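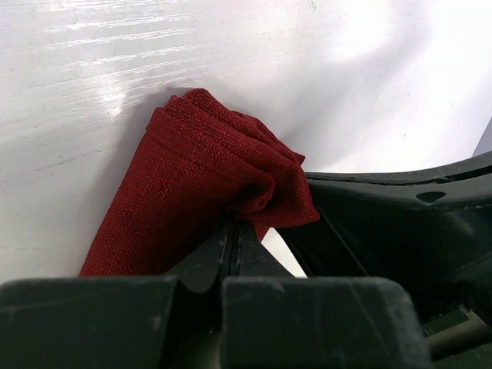 Progress report to the Prunus fund
Napkin and cutlery cell: set-up, upkeep and repair
Report prepared by Sølve Engström, Flelano workshop
August 30, 2018

Period covered

This report covers the work done on the table-setting cell from the start of July. The grant pays for one cell, its upkeep and part of one post. The cell folds a cloth napkin on a white table and places a spoon in the fold. Most of the period went on the gripper and the wrist camera, and less than planned on the folding itself.

State of the machine

The gripper came off the arm at the start of July for its first full strip-down. Both fingers had play at the pivot. The cause was wear in the bushes on one side, which let the tips meet out of line when closed on thin cloth. Sivaprasad Marar fitted new bushes from Vornex and reset the closing position. The fingers themselves were kept. They have chips and scuffs along the top edges, but the faces that touch the cloth are sound and we see no case for spending money on them yet.

The wrist camera bracket was also reseated. It had crept on its screws, and the hand calibration had drifted with it. We now put a paint line across each screw head and the bracket so that any movement shows at a glance.

Calibration against the table is done at the start of each working day. It takes 9 minutes when nothing is wrong. If the result differs from the previous day's by more than 2 mm, the cell is not run until the bracket and the arm mounting have been checked. This has stopped work on two mornings. On the first the bracket was at fault, before the paint lines went on. On the second the arm mounting was slightly loose and was tightened to the maker's figure.

Table and lighting

The table top is white and glossy, and the glare from it is our main remaining trouble with the camera. The bright patch moves as the wrist moves, and over the highlight the edge-finding step loses the hem of the cloth. We have lowered the exposure and moved one lamp. Results are better on the left of the table than on the right. A matt sheet was tried and taken up again, as its corners lifted and the fingers caught them.

The red cloth suits the camera well and we intend to stay with it for the rest of the grant.

Folding and placing

Picking up bunched cloth is still the weakest step. When the napkin is gathered close in front of the fingers it hides much of what the wrist camera would otherwise see, and the operator has to step in. We have added a move that backs the wrist away before each new attempt.

The spoon work is further on. The approach now comes in with the fingers open, one to each side of the bowl, and the height is set from the table and no longer from the cloth.

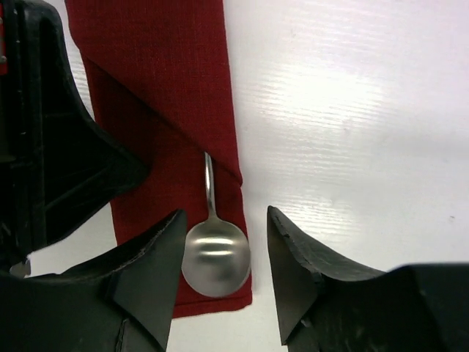
Gripper fingers either side of the spoon bowl, with the handle under the diagonal fold of the napkin.

The old height setting pressed the tips into the table whenever the cloth was thinner than expected, and we think this added to the wear described above. Since the change there has been no stop for excess force during a spoon approach.

Upkeep routine

The following is now written up and kept beside the cell.

Daily: wipe the finger pads, check the paint lines, run the calibration.
Every 800 cycles: check the pivots for play, tighten the finger screws, inspect the cable at the wrist for rubbing.
After any hard contact: stop, open and close the gripper by hand command, repeat the calibration.

Spending

The new bushes and a spare set were bought from Vornex within the parts budget. A replacement wrist cable is on order from Stetsiuk and has not arrived. The present cable is usable but the outer cover is worn near the clamp — it has been sleeved for now.

Next period

We will fit the cable, try a diffuser on the second lamp, and return to the pick-up of bunched cloth. We ask the fund to agree to move the unspent travel money to parts, so that a spare pair of fingers can be held in the workshop.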